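Tables en plastique : « Le jaune, on me le redemande toujours »

Publié le 06/10/2018

Miroslava Vakulenko dessine et fabrique des plateaux de table en plastique teinté dans la masse. Son entreprise, Rerneo, occupe un ancien entrepôt de graines à la sortie de Preltis, derrière la voie ferrée. Elle nous y a reçus un matin, entre une livraison et un rendez-vous chez le comptable, et elle a répondu à nos questions en triant des échantillons de couleur sur un coin d'établi.

Elle est venue au plastique par le bois. Après une formation de menuisière, elle a travaillé quatre ans dans une petite maison qui équipait des cantines et des salles de classe. « On posait des plateaux en bois verni, très jolis le jour de la livraison. Ensuite on revenait pour les chants éclatés, pour l'eau qui était entrée dessous, pour les coins. Je passais plus de temps à réparer qu'à fabriquer. » Un client lui demande alors un plan de travail qu'on puisse laver au jet. Elle cherche, ne trouve rien qui lui plaise, et finit par faire mouler une pièce chez Kushnir, un façonnier qui produisait surtout des bacs et des couvercles.

La première pièce était ratée, elle le raconte sans détour. Le plateau avait gondolé au démoulage et ne tenait pas à plat. « Je l'avais dessiné comme une planche. Une planche en plastique, ça ne marche pas, ça se voile. Le mouleur me l'avait dit au téléphone et je n'avais pas écouté. » La version suivante avait des nervures. Elle s'appelle Plarketti, un nom trouvé par son frère dont elle dit s'être habituée, et c'est encore aujourd'hui le modèle qu'elle vend le plus.

Les nervures font l'essentiel du travail. Elles raidissent la pièce et permettent de garder une paroi mince. Certains clients s'en inquiètent au départ, parce qu'ils imaginent une table sur laquelle on ne peut pas écrire. « Pour écrire, je leur propose le modèle lisse, qui est plus lourd et plus cher. Mais la plupart des gens qui m'appellent n'écrivent pas dessus. Ils posent des pièces, des pots, des caisses, ils nettoient et ils recommencent. » Elle conseille simplement de passer le chiffon dans le sens des nervures. En travers, on laisse la poussière dans les creux.

Le bord a demandé davantage d'essais. Sur un plateau en bois, le chant est une finition qu'on ajoute. Ici il vient du moule, avec ses étages, et il faut le décider dès le dessin. Miroslava Vakulenko voulait un bord qu'on puisse saisir à deux mains pour déplacer la table, et qui ne coupe pas l'avant-bras quand on s'appuie. Elle a fait deux moules avant d'être satisfaite. Le premier est encore là, contre le mur du fond, sous une bâche. « Je n'arrive pas à m'en débarrasser, il m'a coûté trop cher. »
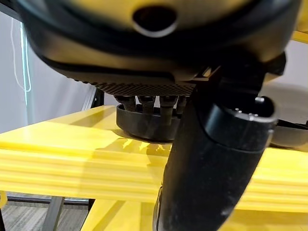 Un plateau en plastique jaune vif, nervures et bord étagé.

Vient la question de la couleur. Le catalogue de Rerneo compte 17 teintes, ce qu'elle trouve elle-même excessif. Les gris se vendent aux bureaux, le vert à quelques écoles, le blanc presque plus. Le jaune part partout. « Au début je l'avais fait pour un salon, pour qu'on voie le stand de loin. Je pensais l'arrêter après. Le jaune, on me le redemande toujours. Les gens trouvent que les outils se voient mieux dessus, une vis noire, une clé, un petit ressort, on les repère tout de suite. »

Ce jaune a pourtant un défaut pour qui doit le photographier ou travailler sous une lampe forte : il brille. La lumière accroche le dessus et les arêtes, et les bandes du bord paraissent plus foncées que le reste alors que la matière est la même. Elle a reçu un jour la réclamation d'un acheteur persuadé qu'on lui avait livré des pièces de deux jaunes différents. « Je lui ai demandé de tourner la table vers la fenêtre. Il m'a rappelée le lendemain pour s'excuser, et il en a repris quatre. » Une version mate existe sur commande. Elle la vend peu et ne la pousse pas, le mat gardant davantage les traces de doigts.

Et les rayures ? Elle hausse les épaules. Le plateau se raye, comme tout plateau. Comme la teinte est dans la masse, la rayure reste jaune, et de loin on ne la voit guère. Les produits abrasifs sont à éviter, la paille de fer aussi. De l'eau tiède, du savon, un chiffon doux. Pour les taches d'encre, elle donne une recette à base d'alcool ménager qu'elle demande d'essayer d'abord sur le dessous. Elle déconseille en revanche de poser une casserole chaude ou un fer à souder sans protection. « J'ai un plateau de démonstration avec un rond de cafetière dedans. Je le montre à tout le monde, c'est plus clair qu'une notice. »

L'autre sujet, celui qui revient dans presque tous les courriers, c'est la matière elle-même. Fabriquer du plastique neuf ne lui plaît pas beaucoup et elle le dit. En juin, elle a lancé des essais avec des chutes broyées provenant de ses propres rebuts. Dans les teintes sombres, le résultat lui convient. Pour les couleurs claires, c'est plus compliqué : le jaune tire vers la moutarde dès que le lot contient un peu de gris. « Il faut trier mieux que ça. On a un bac par couleur maintenant, mais il y a toujours quelqu'un de pressé, et parfois c'est moi. » Elle reprend aussi les plateaux cassés quand le client veut bien les rapporter. Le transport reste à sa charge, elle n'a pas trouvé de solution pour les clients éloignés.

Les piètements, eux, viennent d'ailleurs. Elle les achète en acier peint à un serrurier de la région et les monte sur place. La hauteur se règle par les embouts. Une table complète se démonte avec une seule clé, fournie dans un sachet collé sous le plateau, que les gens jettent avec l'emballage. Elle en renvoie régulièrement par la poste.

Rerneo a livré 34 tables au printemps à un seul client, un centre de formation, ce qui a occupé l'atelier pendant des semaines et retardé tout le reste. Elle ne refuserait pas une autre commande de cette taille, mais elle demanderait un délai plus long. « J'ai appelé tous les petits clients un par un pour leur dire que ce serait en retard. Ils ont été gentils, sauf un. »

Pour la suite, elle travaille sur un plateau plus étroit, destiné aux couloirs et aux balcons, avec le même bord. Le dessin est prêt - elle le sort d'un tiroir, le déplie sur les échantillons, le replie aussitôt - et il reste à financer le moule. Elle hésite encore sur le sens des nervures. Dans la longueur, c'est plus solide. Dans la largeur, l'eau s'écoule mieux, et sur un balcon cela compte. Kushnir lui a proposé un compromis avec une légère pente, qu'elle n'a pas encore accepté.

« Une table en pente, je ne suis pas sûre de savoir la vendre, dit-elle. Je vais d'abord en poser une chez moi et voir si les verres glissent. »

L'atelier se visite sur rendez-vous. Les échantillons de teinte sont envoyés gratuitement, dans la limite de quatre couleurs par demande.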